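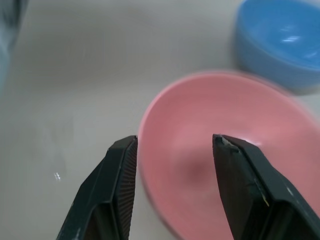
Wrist camera view, ridged pads on, pink bowl.

I have had two grippers on the bench since June and I keep getting asked which one I would buy again. The short version is the Fembridge, but the Orska did better at a few things and the wrist camera turned out to matter more than I had planned for. Notes below, mostly so I can find them later.

The arm is the same one I have used on this blog before, a secondhand Kanddale with a new controller board. Both grippers bolt to it with the same adapter plate. I paid 1102 dollars for the Fembridge and 2449 for the Orska, and the Orska price did not include a cable long enough to reach my power supply. I made one.

The test was moving shallow bowls. I picked bowls because they are harder than blocks. A block has two flat sides and you close on them. A bowl has a thin rim, and the wall slopes away under it, so one finger has to go inside and the other outside, and you have very little height to work with. If you go too low the inside finger hits the bottom of the bowl. If you stay too high you close on the round part of the rim and it slips out as you lift.

Each gripper got 52 tries. I changed the bowl position between tries by hand and let the arm find it from the camera. A try counted if the bowl was picked up, moved to the other side of the table and set down without tipping.

The Orska has smooth rubber pads from the factory. They are grippy when new and I liked them a lot for the first part of the test. Then they picked up dust and the rim started to slide. Wiping them with alcohol fixed it every time, but I had to keep doing it. It also reports force, and you can set a limit, so I never worried about it squeezing too hard.

The Fembridge has no force reading worth using. You get motor current, and it is noisy. What it does have is ridged pads, and on a curved rim those held better than I thought they would. The fingers are also slimmer toward the tip, so getting one of them inside a bowl is easier. The black finish does not hold up well. One of my fingers has a chipped patch near the tip where the lighter stuff underneath shows. I have not seen any change in how it grips, but I would not put it in a video for a customer.

Now the camera. I started with one fixed above the table and it was fine until the arm came down, and then the gripper covered the bowl right when I needed to see it. I moved to a small one on the wrist, looking along the fingers. You see both tips and the gap between them, and you can tell which side of the rim each tip is on. That is all I need for this job.

The downside is blur. When the arm is moving at normal speed the bowls go soft, and the detector I use puts the rim in the wrong place. I tried a shorter exposure and got a dark, grainy picture. More light helped some. In the end I added a stop of half a second before the final approach, took one picture there, and used that for the grasp. It is slow but the misses dropped a lot. The better camera from Ostrowski would probably let me skip the stop. I have not bought it.

The other thing I ran into was color. On my light gray tabletop the pink and blue bowls are easy to separate. A white bowl I tried at the end was a mess, and the detector kept finding it in the wrong spot or not at all. I have a dark mat somewhere that I will try under it.

On the controller side both were easy enough. The Orska driver is better documented. The Fembridge one has a bug where the open command gets dropped if you send it too soon after a close, so I wait a bit between them. If you own one and your gripper sometimes ignores you, try that first.

I am leaving the Fembridge on the arm for now. Next job is cups with handles, and I need to print a longer camera bracket before I start, as the one I have rubs on the cable when the wrist turns all the way left.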